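Omik Bench Cell — Set-Up Guide
Section 2: Planning and budgeting before you order
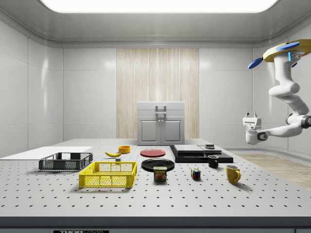 Pascual, after reading the first draft of this section, wrote back that the arm is the easy line on the budget and it's the table, the mount and the floor space that blow it up. Fair. So those come first now and the arm comes after.

Read the whole section before sending a purchase request. Takes 25 minutes. Changing an order after Plarnmont has cut the mounting plate costs a lot more than that.

2.1 What to have on hand

— Room drawing with door widths marked
— Location of outlets and which breaker they share
— List of the objects you want handled, with weights
— Budget code and who signs for it

No drawing? Measure it yourself, tape is fine. Door widths matter, the tabletop ships in one piece.

2.2 Table

1. Decide the task area first. Lay your objects out at full spread, the way you'd use them on a busy run. Crates eat space fast. Two crates, a couple of plates and some mugs and you're already shuffling things around.
2. Add a clear strip on the side the arm comes in from. Arm needs somewhere to rest that isn't over your objects.
3. Pick the top. Perforated top costs more than a plain one. Get it if you plan to bolt down fixtures or cameras. If you never bolt anything, skip it and put the money in spares.
4. Check the floor load with the building office. Do this before step 5.
5. Order.

NOTE: Perforated tops collect crumbs, screws and small parts. Budget for a liner if you handle anything smaller than the holes.

CAUTION: Do not order the table and the arm on seperate requests unless both are approved. A table without an arm sits in the hallway. We've had this at Wademport, 4 months.

2.3 Mount

Arm can stand on the table, on a pedestal next to it, or on an overhead or wall mount. Price each one with fasteners AND labor.

1. Table mount. Cheapest. Uses up work area.
2. Pedestal. Needs anchors in the floor. Ask the landlord in writing.
3. Overhead or wall. Frees up the table. Needs somebody to sign off on the structure, and that takes time — start it the same day you ask for the quote.

WARNING: Never hang an arm from a finished ceiling or a partition panel. Load goes to structure only.

2.4 Reach check

Do this on paper, then in simulation. The simulated cell costs nothing but hours and it catches most bad layouts.

1. Build the room at real size. Walls, cabinets, light fixtures, all of it.
2. Place the table and the mount.
3. Put in your objects. Use a mix: something flat, something round, something with a handle, something soft-shaped like a banana. A single cube will pass every layout and tell you nothing.
4. Run the arm to each corner of the task area and back to rest.
5. Write down every spot it can't get to or where the elbow comes near a wall.
6. Move the mount, not the objects. Repeat.

NOTE: Mugs are worth the trouble. Turn the handles different ways. If the gripper only works with the handle on one side you want to know before you buy the gripper.

NOTE: Stacked flat things (plates, slabs, trays) are hard for two-finger grippers. If your real job is mostly flat stuff, ask for a suction quote at the same time. Don't wait.

2.5 Budget lines people leave out

Gripper spare fingers: $245 a set. Order two sets.
Delivery with inside placement: $800. Curbside is cheaper and you will regret it, the tabletop is heavy.
Cable covers
Emergency stop, second button on the far side of the table
Test objects. Plates, bowls, cans, crates, whatever you need. Buy duplicates, things get dropped and then the replacement is a different size
Shelf or cabinet for the above
Training day for whoever runs it on Saturday shifts

Hold back a reserve for the mount. That line always moves.

2.6 Order of purchase

1. Structure sign-off
2. Table and mount, same request
3. Arm and gripper
4. Emergency stops and guarding
5. Test objects and storage
6. Everything else

CAUTION: Don't power the arm until step 4 is installed and checked, even just to "see it move." See Section 5.

2.7 Before you send it

— Reach check done and saved with the request
— Door widths confirmed against the crate size, not the table size
— Outlet on its own breaker
— Quote still valid. Plarnmont quotes run out at the end of the month, so one from early February gives you longer then one from late February
— Second person has read the numbers

Send to purchasing with the drawing attached. Keep a copy of the quote, you'll need the part numbers in Section 3.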